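门这个东西，你今天大概已经开过好多次了，一次也没谢过它。门不介意。门被踢过，被摔过，被贴过"闲人免进"（贴的人通常刚满七岁），还被人隔着它吵过架。它要是会记仇，我们早就都住在屋外了。

下面要讲的就是门：它为什么会转，为什么把手总在那一边，为什么夜里偷偷去拿饼干的时候它叫得最响。中间有几个小实验，用家里现成的门就能做。家里没有门的读者，请先找一扇门。

## 墙的麻烦

要讲门，得先讲墙。

墙是一项了不起的发明。它挡风，挡雨，挡狼，挡住隔壁那位爱借东西不还的邻居。可是墙有一个缺点，第一个把自己四面都围起来的人一定很快就发现了：出不去。

于是人们在墙上留了个洞。洞也很好，人能进出。风也能进出，狼也能，邻居也能。这样一来，墙就白砌了。

门就是给这个洞想出来的办法。它要做两件互相打架的事：有时候当墙，有时候当洞。世界上能一会儿是这个、一会儿又是那个的东西不多，门算一个，沙发床算一个，沙发床还经常两样都当不好。

最早的门多半是一张兽皮或者一块编好的草席，挂在洞口。草席挡得住目光，挡不住别的。后来有人用了木板。木板结实多了，可也带来新问题：木板很重，每次进出都要把它抱起来挪到一边，再抱回来。想象一下你半夜想上厕所。

所以真正聪明的一步，是让门板的一条边固定不动，别的地方绕着它转。门从此再也不用抱了。

## 门是怎么转起来的

很古老的门没有我们今天用的铁合页。古人的办法是在门板靠墙那一边，上头和下头各留出一截短短的木柱，像门长出了两个小耳朵。上面的小耳朵插进门框上方的洞里，下面的插进门槛边一块石头的窝里。门一推，小耳朵就在窝里打转。

中国的老房子里现在还能见到这种做法。门下面那块带窝的石头叫门枕石，有的人家把它露在外面的那头雕成鼓，有的雕成小狮子。小狮子蹲在那里好像很威风，其实它的正经工作是当一块压住门脚的大石头。许多威风的东西都有这么一份正经工作。

中文里有句老话叫"户枢不蠹"，说的就是这个小耳朵。"枢"是门轴，"蠹"是蛀虫。意思是门轴老在转，虫子就不来蛀它。大人很喜欢拿这句话劝小孩去跑步，虫子的看法从来没人问过。

今天的门大多用合页，也叫铰链。找一扇房间的门，打开，看看门和门框之间那条缝，你会看到两片金属，中间穿着一根细细的轴。一片钉在门框上，一片钉在门上。两片金属的边缘卷成一节一节的小管子，互相咬着，像两只手的手指交叉在一起，轴就从"手指"中间穿过去。

一般的房门有2个合页，重一点的门会用3个。为什么不能只用一个呢？因为门很重，而且它的重量全挂在一边。你用一只手捏住一本大书的书脊，只捏一个点，书马上就会歪下去。捏住上下两个点，书就老实了。

门挂在那里，看起来很安静，其实一直在使坏。它想往下掉，还想往外倒。上面的合页被它往外拉，下面的合页被它往门框里顶。所以一扇老门要是松了，往往是上面的合页先松，门的外角往下垂，最后在地板上刮出一道弯弯的印子。如果你家地上有这样的印子，那是门花了好多年画出来的圆弧，画得比大部分人用圆规画得还圆。

## 把手为什么在那边

现在来做第一个实验。找一扇房门，打开一点点，别关严。

先用一根手指按在把手旁边，把门推开。很轻松吧？一根小拇指就够了。

再把门放回原处，这回把手指按在靠近合页的地方，离门边一个巴掌宽，再推。

门忽然变重了。门板还是那块门板，没有谁偷偷往里面塞了铁块，可是你得咬着牙才能推动它。要是你按的地方正好就在合页那条线上，那么恭喜你，推到晚饭时间它也不会动。

（做这个实验的时候，手指千万要按在门板平平的那一面上，不要伸进合页旁边的缝里。那条缝合起来的时候比你想的有力气得多，后面会专门讲它。）

要明白这是怎么回事，可以想想跷跷板。坐在跷跷板最外头的小孩，能把坐在靠里面的大孩子翘起来。离中间那根轴越远，同样的力气就越管用。门也有一根轴，就是合页。你的手离轴越远，门就越听话。

科学家给这种"让东西转起来的本事"起了个名字，叫力矩。力矩等于你使的力气，乘上你的手到轴的距离。力气小，距离就要大；距离小，力气就要大。两样都小，你就站在门外等着吧。

不过占了便宜总要付点什么。推把手那边，你用的力气小，可是手要跟着门走一大段弯路。推合页那边，你累得满脸通红，手却只挪了一丁点。省了力气就要多走路，省了路就要多花力气，想两样都省的人古往今来都有，他们发明了许多机器，没有一台能用。

知道了这件事，你就能看懂许多门的脾气。房门的把手在离合页最远的那一边，冰箱的也是，烤箱的把手在上头，因为它的合页在底下。要是哪天你在陌生的地方看见一扇门，不知道它的合页在哪儿，先找把手，然后看对面。

## 柜门：小一号的门

柜门是门家里年纪小的那些孩子。它们不用挡风，也不用挡狼，主要工作是不让客人看见里面有多乱。

厨房的吊柜门特别能说明把手的道理。大人想取高处的盘子，往往一只手里已经有东西了，只剩下另一只手，有时候只剩下几根手指。把手只要离合页够远，几根手指就够用。 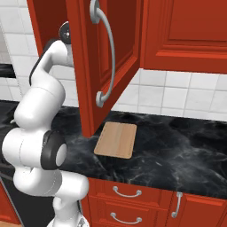 *敞开的红色柜门，上面竖着一根弯弯的银色长把手。*

柜门的把手有很多样子。有圆圆的小疙瘩，要用手指捏住；有扁扁的凹槽，要用指尖去抠；还有一长条的，随便从哪一段抓都行。长条的把手对两种人特别友好，一种是个子很高的，一种是个子很矮的。高的抓上头，矮的抓下头，大家都能偷到饼干。

把手弯成弓的样子也有讲究。你的手指有厚度，要绕到把手后面去，就得有地方钻。把手要是紧紧贴着门板，它就只是一件首饰了。冬天戴着手套的时候最能体会这一点，当然，在厨房里戴手套的人不多，除非刚从烤箱里拿了东西出来。

有些柜门上没有把手，你推它一下，它自己弹出来。这种门很神气，也很容易被误会。客人会在它面前又抠又拉，忙上好一会儿，最后一不小心靠在上面，门开了。

### 柜门上的方框框

许多木头柜门的正面有一圈长方形的框，中间一块板，好像门上画了一幅空白的画。房门上也常有。你也许以为那就是为了好看。现在许多时候确实是，可最早的木匠做出这种门，是让木头逼的。

木头在变成门之前是树，树要喝水，木头里有许许多多细小的管子。树变成木板以后，这个习惯没有完全改掉。空气潮湿，木头就吸一点水，变胖；空气干燥，它又吐掉一点水，变瘦。有意思的是，它胖瘦都在宽的方向上，长的方向几乎不动。也就是说，一块木板到了夏天不会长高，只会变宽。很多大人过年的时候也是这样。

要是你用一整块宽宽的实木板做门，再把它四面钉死，雨季一来它就想变宽，可是没地方宽，于是鼓起来，翘起来。到了干燥的冬天它又想缩，钉子不让，它就"啪"的一声裂开。

木匠的办法是先用窄木条做一个框，框的里面刻一圈槽，再把中间那块板插在槽里，不上胶，也不上钉。板在槽里可以悄悄地变宽变窄，外面的框几乎不动。你看着那扇门安安静静的，其实里面有块板正在偷偷喘气。

我认识一位老木匠，叫 Nikola Hodžić，在 Seltidwood 做了77扇这样的门（数字是他自己告诉我的，他记在一个本子里，连送错地址的那扇也算）。我问他做得最好的是哪一扇。他说，是没有人记得的那些。人们只会为了打不开的门给他打电话。

## 夜里的吱呀声

第二个问题，许多读者都写信来问过，字迹都很着急：为什么门会叫？

把你的手指在水杯口上蘸点水擦一圈，或者穿着胶底鞋在体育馆里猛地停下来，都会发出尖叫一样的声音。它们和门是一回事。

合页里的轴和外面的小管子紧紧挨着。要是中间又干又涩，有灰，有锈，门就转得不顺溜。你推它，它先粘住不动；你再用点力，它忽然一滑；滑了一点点，又粘住了；再一滑。粘住，滑，粘住，滑，快得你根本看不见，可是耳朵听得见。每一次小小的滑动都让合页抖一下，抖得够快，就成了声音。合页自己的声音其实不大，它把抖动传给了整块门板，门板又大又平，像小提琴的琴身一样把声音放大了。

所以你家那扇门，严格说起来是一件乐器。一件只会一首曲子的乐器。

那为什么夜里它特别响呢？一半原因是夜里别的东西都不响。白天有车，有电视，有人在喊谁又把袜子扔在走廊上，门的那点叫声混在里面听不出来。另一半原因怪你自己：你怕吵醒别人，所以推得特别慢。推得慢，粘住和滑开就分得更清楚，一声短短的"吱"被你拉成了长长的一句话。

许多有经验的饼干爱好者都发现，稳稳地、不快不慢地一推，比慢慢地推要安静。再快就不行了，再快会撞墙。

要让门不叫，可以请大人往合页上滴一点油，再把门来回开关几下，让油钻进去。手边没有油，用软铅笔的笔芯粉也行，铅笔芯里有石墨，很滑。不要用厨房里炒菜的油，它过一阵子会变得黏糊糊，还会招灰尘，到时候门不光叫，还带点油烟味。

## 推还是拉

世上有一种门，专门让聪明人出丑。它是一扇玻璃门，两面都装着一模一样的把手。你走过去，拉，不动。你推，开了。你身后有人看见了，等轮到他自己，他也拉。

这不能怪你。手看见一根可以抓的东西，就想抓住往回拉，根本不跟脑袋商量。要是门上只有一块平平的金属板，没什么可抓的，你自然就会推。会做门的人都懂这个道理：要人拉的那面装把手，要人推的那面装平板，一个字也不用写。不懂的人就在门上贴一个"推"字，过一阵子发现没用，再换一个大一点的"推"字。

Eltamness 的图书馆门口就有这么一扇。门上的"推"字换过三次，一次比一次大，现在大得能从马路对面看见，站在门前反而看不全，因为鼻子太近了。

家里的房门一般朝屋子里面开。要是朝走廊开，你猛地一推，就可能撞到正好路过的人，而且路过的人手里总是端着汤。

可是电影院、学校这种人很多的地方，通往外面的大门往往要朝外开。万一里面出了急事，大家都往门口跑，后面的人挤着前面的人。门要是朝里开，最前面的人被挤得贴在门上，连往后退一步把门拉开的地方都没有。门朝外开，大家往前走，门也就跟着开了。你在这种门上会看到一根横着的长杆，身体一压，门就松开。它是给那些没空找把手的人准备的，平时没有事，别去压着玩，有的一压就会响铃，那个声音可比合页响多了。

## 不肯转的门，和转个不停的门

有些门不愿意绕着合页转，它们有别的主意。

**推拉门**沿着一条轨道横着走。它最省地方，开门的时候不用扫过半个房间。日本和中国的老房子里都有糊着纸的推拉门，又轻又亮，缺点是手指一戳一个洞，家里有小孩的，门上就会慢慢多出许多观察孔。

**卷帘门**把自己切成一条一条，卷到上头去。它早上起床的声音整条街都听得见，晚上睡觉也一样。

**猫门**是装在门上的门，合页在上头，猫用脑袋顶开。装猫门的人以为猫从此会自己进出。猫会坐在猫门前面，等你来给它开大门。

**旋转门**最古怪，它永远开着，也永远关着。几块门板像切开的蛋糕那样围着中间一根柱子转，你走进一格，它转，你从另一边出来。外面和里面从来没有直接碰过面。

高楼很喜欢旋转门，背后有个道理。冬天，楼里的空气是暖的，暖空气轻，往上跑，从高处的缝里溜出去，楼底下就拼命从门口往里吸冷空气。整座大楼像一根巨大的烟囱。楼越高，吸得越厉害。要是用普通的门，你可能得跟一整座楼的空气拔河，才能把门拉开，一拉开，大风呼地灌进去，前台的纸满天飞。旋转门就没有这个麻烦，风推着这一边的门板，也推着那一边的，两下抵消了，你轻轻一推它就走。

至于为什么总有小朋友在里面转了一圈又一圈不出来，科学上没有什么可解释的，就是好玩。

## 冰箱门和飞机门

空气推门的力气，你在厨房里就能感觉到，这是第二个实验，要快一点做，别让大人觉得你在浪费电。

打开冷冻室的门，数几下，关上，马上再去拉。它好像被谁从里面拽住了，比刚才难开得多。

里面没有人。你开门的时候，暖空气跑进去了。门一关，暖空气很快变冷，空气一冷就缩，里面的空气压力就变小了一点。外面的空气却还是老样子，从外往里压着门。等一会儿，空气从缝里慢慢钻进去一些，里外差不多了，门又好开了。

冰箱门的边上有一圈软软的胶条，里面藏着磁铁，这才关得那么严。很久以前的冰箱没有磁铁，用的是门闩，关上以后从里面推不开。有小孩捉迷藏躲进去，出了很可怕的事，后来人们才改用推得开的门。不过就算是现在的冰箱，也不要躲进去。柜子、箱子、洗衣机都一样。捉迷藏的时候躲在窗帘后面就很好，虽然脚会露出来。

许多客机的门更绝。飞机飞得很高的时候，外面空气稀薄，里面的空气比外面挤得多，一个劲地往外顶。设计的人干脆利用了这股力气，把门做得像浴缸的塞子，从里面塞住洞口。里面的空气越往外顶，门就塞得越紧。飞在高空的时候，再有力气的大人也没法把这种门拉开，举重冠军也不行，连生气的举重冠军也不行。

## 锁，或者说门的小心眼

门能开能关之后，人们又有了新的愿望：让它对有些人开，对另一些人关。

最简单的锁是一根门闩，从里面横着一插。它可靠极了，毛病是只有人在里面才插得上。全家出门的时候，总得留一个人在家插门，这个人会很不高兴。

古埃及人用过一种木头锁，主意妙得很，妙到今天你家大门的钥匙可能还在用差不多的办法。锁里有几根小销子，靠自己的重量掉下来，卡进门闩的小洞，门闩就拉不动了。钥匙是一根带着小齿的木条，伸进去往上一抬，每个小齿正好顶起一根销子，门闩就松了。

现在的锁小得多，销子换成了金属的，每根后面还顶着一个小弹簧。你看看自己家的钥匙，边上高高低低的，像一排小山。每一座山峰、每一个山谷，都要把对应的那根销子抬到刚刚好的高度。低一点不行，高一点也不行，全部都刚刚好，锁芯才肯转。别人家的钥匙也许能插进去，可是它的山长得不一样，总有一根销子不答应。

木头的古锁，钥匙大得像一把巨型牙刷，要扛在肩上走。那时候要是有人说"我忘带钥匙了"，谁也不会相信。

Turkard 有一座老钟楼，楼门的钥匙有51厘米长，挂在门旁边的钉子上。我问看门人，钥匙就挂在门口，锁还有什么用。他想了想，说锁是用来防风的。

## 关门也有学问

门自己慢慢关上，这件事也值得说说。抬头看看学校走廊的大门，顶上常有一个长长的金属盒子，伸出一只折起来的胳膊，连在门框上。它叫闭门器。

盒子里有一根弹簧。你开门的时候，把弹簧压紧了，等于往里面存了一点力气。手一松，弹簧就想弹回来，把门关上。要是只有弹簧，门会"砰"的一声拍上，后面那位同学的鼻子就危险了。所以盒子里还装了油。弹簧要弹回来，得先把油从一个很小的孔里挤过去，油又稠，孔又小，急不来，门也就只好斯斯文文地关。

你可以把牙膏盖打开，使劲一捏再轻轻一捏，体会一下从小孔里挤东西是什么感觉。这个实验最好对着牙刷做。

没有闭门器的门，有时候也会自己关上，一点声音也没有，把人吓一跳。不用找鬼。多半是门框装得有一点点歪，合页的那根轴没有立得笔直。轴一歪，门转到不同的位置，高低就有一点差别，门总想往低的地方去，跟滑梯上的小孩一样。Ďurica 的一家小旅馆里，有个房间的门每天夜里自己打开，老板为此多收了几年房钱，管它叫闹鬼套房。后来来了一位木匠，往下面的合页后头垫了一小片硬纸板，鬼就走了。老板很伤心。

还有一个原因是风。房间另一头的窗户开着，风从那里进来，就会把门带上，而且越关越快，最后摔得震天响。这时候家里的大人会从别的房间喊你的名字，哪怕你正坐在桌子前面一动没动。你可以把这一页拿给他们看。管不管用我不敢保证。

## 那条缝

前面答应过要讲合页旁边的缝。

还记得跷跷板吗？你的手在把手那边轻轻一推，离轴很远，力气小，路程长。可是同一时间，合页那边的缝正在合拢，它离轴非常近，路程很短，力气就变得非常大。核桃夹子就是这么干活的：手捏在长柄的末端，核桃放在靠近轴的地方，咔嚓。

门就是一个很大的核桃夹子，只是没人给它写说明书。推门的人觉得自己没使多大劲，缝里的东西可不这么觉得。所以：

- 手不要扶在门框上，尤其是合页那一边。
- 关门之前看一眼，有没有比你小的人或者猫站在旁边。
- 不要拿铅笔、尺子去试那条缝有多厉害。铅笔会输，尺子也会输。
- 用把手关门。它长在那里，就等着你用它。

## 几个留下来的小问题

**门槛是干什么的？** 挡住贴着地面跑的冷风、雨水和老鼠，另外还负责绊倒客人。古时候大户人家的门槛很高，迈过去要抬腿，显得很隆重。现在的门槛越来越矮，轮椅和婴儿车都比较高兴。

**为什么进别人房间要敲门？** 门不透明，你不知道里面的人正在做什么。敲门是先让声音进去打听一下。敲完要等人答应，一边敲一边推开，那叫通知，不叫敲门。

**猫眼为什么能看见那么宽的地方，外面的人却看不清里面？** 里面装着几片小透镜，把外面一大片景色缩小了送到你眼前，来送包裹的人都会变成大鼻子。从外面反着看，方向不对，就只剩一团模糊的光。

**我把自己房间的门反锁了，打不开怎么办？** 不要慌，不要使劲拧，喊大人。许多房门外面的把手上有一个小孔或者一道小槽，大人可以从外面打开。你也许会觉得这样一来锁就没什么意思了。你说得对，可是你现在应该很高兴它没什么意思。

**世界上有没有不能开的门？** 有。古埃及人在墓室的墙上刻过石头假门，有门框，有门楣，中间是实心的石头。他们相信死去的人的灵魂可以从那里进出，出来吃家人供的面包。活人走过去只能碰一个包。舞台布景里也有许多假门，画得很像，演员要是记错了是哪一扇，观众会很开心。

## 可以在家做的门

要是天下雨，又刚好有一个空鞋盒，可以给它装一扇门。请大人帮忙拿剪刀，在盒子的一面剪出门的三条边，留下一条边别剪，沿着它折一下。那条折痕就是合页，是世界上最便宜的合页。

接着用一小截线做把手。先把它粘在靠近折痕的地方，拉一拉，再把它挪到最远的那一边，拉一拉。多开关几次，看看折痕会怎么样。纸板的折痕会越来越软，越来越毛，最后裂开，这时候你就明白为什么人们后来要用铁了。

想做得讲究一点，可以拿一根吸管剪成几小节，一节粘在盒子上，一节粘在门上，错开来粘，再用牙签从中间穿过去。它跟你家房门上的合页已经是亲戚了。要是转起来不顺，八成是吸管没有对成一条直线，撕下来重粘。Hodžić 先生说他到现在也还是要重粘的，只不过他那个叫"调整"。

做好的门请不要装在冰箱上，也不要装在猫身上。

*本篇选自暑期小读本《家里的东西》，8月的那一本讲楼梯。*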